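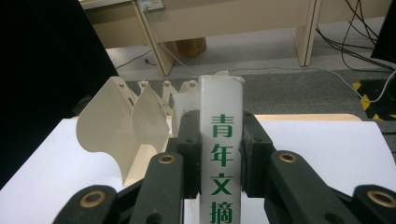 ‘青年文摘’ 글자가 세로로 찍힌 반투명 흰 통과 크림색 접이식 패널

Okness 공유작업실 소식
8월 | 글쓴이: Okness 작업실 기록 담당
검색어를 입력하세요 검색
조회 3,146 공유 2

8월 작업대 정리 모임 회의록

때: 8월, 저녁 7시 반
곳: Okness 공유작업실 안쪽 큰 작업대
모인 분: 작업대를 함께 쓰는 Tindex 제본반, Issa 종이조명반, 그리고 지난달에 새로 오신 분들

더운 날인데도 다들 먼 길을 와 주셔서 고마웠습니다. 수박을 썰어 나눠 먹느라 시작이 조금 늦어졌고, 그 바람에 첫 안건은 반쯤 먹으면서 이야기했습니다. 빠진 말씀이 있으면 댓글로 알려 주세요. 고쳐 두겠습니다.

1. 지난 모임에서 정한 일
창가 선반은 제본반에서 다 비워 주셨습니다. 오래된 마분지는 쓸 만한 것만 골라 아래 칸으로 옮겼고, 나머지는 Tornmont 자재교환소에 보내기로 했던 대로 보냈습니다. 풀 냄새가 빠졌다고 다들 좋아하셨어요. 커튼 빠는 일은 아직 못 했으니 다음 달로 넘깁니다.

2. ‘청년문摘’이라고 잘못 적혔던 통
지난 회의록에 통 이름을 한글과 한자를 섞어 적어 놓아서 무슨 통이냐고 물으신 분이 많았습니다. 초록색으로 青年文摘이라고 찍힌 그 반투명한 흰 통이고, 우리말로 읽으면 ‘청년문적’입니다. 중국 잡지 이름이라는 것도 이번에 제본반에서 알려 주셨습니다. 버리자는 의견과 두자는 의견이 한참 오갔는데, 글자가 예쁘고 세워 두기 좋다는 쪽으로 마음이 모여서 계속 쓰기로 했습니다. 앞으로는 제본반의 붓과 뼈칼을 꽂는 통으로 씁니다. 너무 빽빽하면 꺼내기 어려우니 최대 10자루까지만 꽂아 주세요. 글자가 앞으로 보이게 두자는 부탁도 있었습니다.

3. 크림색 접이식 패널 둘 자리
물결처럼 휜 판을 위쪽에서 작은 나사로 이어 놓은 그 패널 이야기입니다. 종이조명반은 그림자가 부드럽게 지는 모양을 참고하고 싶으니 작업대 위에 그대로 세워 두었으면 하셨고, 제본반은 재단할 때 자리가 모자라다고 하셨습니다. 두 쪽 말씀이 다 맞아서 결정이 쉽지 않았습니다. 긴 이야기 끝에 평소에는 작업대 왼쪽에 두고, 재단하는 날에는 창가 선반으로 옮기기로 했습니다. 옮길 때는 물결진 아랫단을 잡지 마시고 두 손으로 받쳐 들어 주세요. 나사는 종이조명반에서 한 번 살펴봐 주시기로 했습니다.

4. 잔 물건들
작업대에 섞여 있는 물건은 다음 모임 전까지 각자 챙겨 가시고, 주인을 모르는 것은 입구 바구니에 모읍니다. 바구니에 든 것은 한 달 동안 두었다가 Tornmont에 보냅니다. 이름표를 붙이자는 의견도 나왔는데, 붙이고 싶은 분만 붙이기로 했습니다.

5. 간식비
한 분에 2,000원씩 그대로 걷습니다. 수박은 종이조명반에서 그냥 내 주신 것이라 이번 달 계산에는 넣지 않았습니다. 정말 달고 시원했습니다, 고맙습니다!

다음 모임까지 할 일
- 제본반: 붓과 뼈칼을 통에 옮겨 꽂기
- 종이조명반: 패널 나사 살펴보기
- 다 같이: 작업대에서 자기 물건 챙기기, 커튼 빨래 날짜 정하기

저녁 9시쯤 마쳤습니다. 남은 수박은 냉장고 아래 칸에 있으니 먼저 오시는 분이 드세요.

댓글 2 공유하기 목록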